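Giltby Paper & Print Forum > General chat > Keeping old newspapers flat

bhavana_d
I've got a pile of my nan's newspapers, up to 20, all folded in quarters since forever. Do I iron them? My aunt swears by it.

teohfan96
Please don't iron them! Blotting paper, a board on top, a few heavy books, and leave it a month. I did mine that way in August and the creases mostly relaxed.

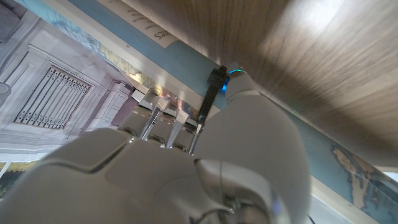 Mum still reckons I should've just framed them, but the light in our hallway is brutal and newsprint goes the colour of tea.

sirnora
Disagree on the month. A week's plenty for newsprint, and I've ironed the odd page on low through a tea towel with no dramas.

teohfan96
Low heat still makes it brittle, mate. Your pages, though.

bhavana_d
Books it is. Sorry, Aunty!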